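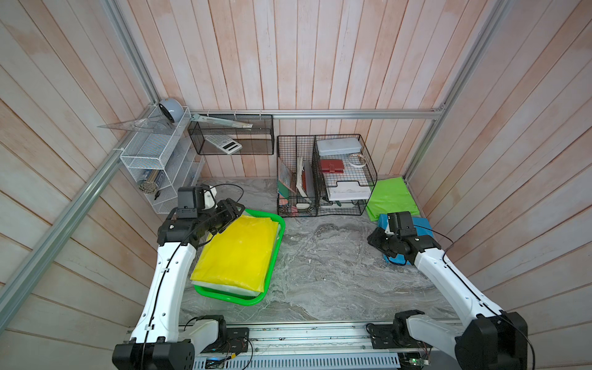
**Sneha Tyagi**

Hultham's shared memory wall was meant to open in October with 144 panels, one for each household that handed over a story. When the covers came off outside the old bus depot, 36 were in place. The rest, according to the council, will follow "in stages." It did not say how many stages, or when the first of them starts.

The wall is the main part of Doorstep, a neighborhood history project run by the arts group Runanard and paid for by the council and the property company Brarik, which owns the depot. Residents were asked to write or record a short piece on how they came to live in Hultham. The pieces were to be printed on metal panels, with longer versions kept at the library.

Guido Pace, who directs Runanard, told the crowd at the opening that the project had "changed how this town talks to itself." Asked afterward how he knew that, he said people had been stopping him on the street.

More than 2000 people took part, a figure that appears on the program, the banner and the council's website. Pressed on it, Runanard said the total includes anyone who came to a Doorstep event, including the summer street fair, where the project had a table near the food stalls. It does not have a separate number for people who only stopped at the table.

Rostam Ahmadpour gave a recording of his late mother talking about the flat above the shoe repair shop where the family first lived. He was told in the spring that her panel would be in the first group. It wasn't, and he found out by walking the length of the wall with his two daughters.

"They had her voice for months," he said. "I'm not angry about the metal. I'd have liked a phone call."

Eight of the panels that did go up carry no resident's story at all. They hold a welcome from the council, a map, a page on the history of the depot and several thank-you messages, including one to Brarik that is longer than most of the stories around it. The company has a planning application in for apartments on the same site. A Brarik spokesperson said the two matters were "completely separate" and that the wall would be "respected" if building goes ahead. The drawings filed with the application show a parking entrance on that side of the lot.

Council arts officer Gráinne Ní Bhriain said the delay came down to printing costs, which rose after the budget was set, and to the time needed to check wording with families. Every household that gave a story would be on the wall eventually, she said. She could not say whether the money for the remaining panels has been set aside, and referred the question to the finance office. The finance office referred it back to her.

Some of what Doorstep has done is hard to fault. The library recordings are clear, well labeled and free to hear, and the staff there have put together a listening corner by the back windows with decent chairs. Amirhossein Azimi, who runs the Ranjbar bakery across from the depot, said he had gone in twice to hear his neighbors and learned that one of them used to drive a night train.

His own story, on opening the bakery, is on the wall. The name of the shop is misspelled. He reported it the morning of the opening and was given a form.

A second opening is planned for when the wall is finished. Runanard is already taking sign-ups for a follow-up project, which will ask residents what the first one meant to them. The listening corner is open during normal library hours, and families still waiting for a panel can leave their details at the front desk.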